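Tandier Rainwater Pump: Set-up Guide
Section 4: Priming and first start

Read this section before plugging anything in. The pump will run dry quite cheerfully for a short while, and then it will never run again.

1. Close the isolation valve on the tank side. If you have two tanks, close both. The one you forget will be the full one.

2. Unscrew the priming plug by hand. Pliers will shift it faster and will also shift the thread, which your warranty regards as your own affair.

3. Fill the housing with clean water until it sits level with the opening. Wait, then top it up. Air takes its time leaving.

4. Refit the plug, open the tank valve and switch on at the wall. Pressure should settle near 300 kPa.

Note: The Gillside model settles at 217 kPa. It isn't faulty, just unambitious.

CAUTION: Don't start the pump with every tap in the house shut. Open the garden tap first and stand clear of whatever you were hoping to keep dry.

5. Let the tap run until it stops coughing. Close it slowly and listen. The motor should cut out within a few seconds.

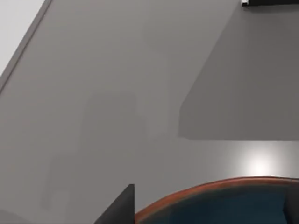
6. If the motor keeps cutting in and out, check the suction hose for leaks. Tighten the clamps a half turn at a time, starting at the tank end.

7. Write the cut-out pressure inside the lid of the control box. You'll want it in June, when the tank is brimming and the pump has developed opinions.

Note: Replacement plug seals are part 477. The Drokgate seal looks identical and leaks.

Go to Section 5 for filter cleaning.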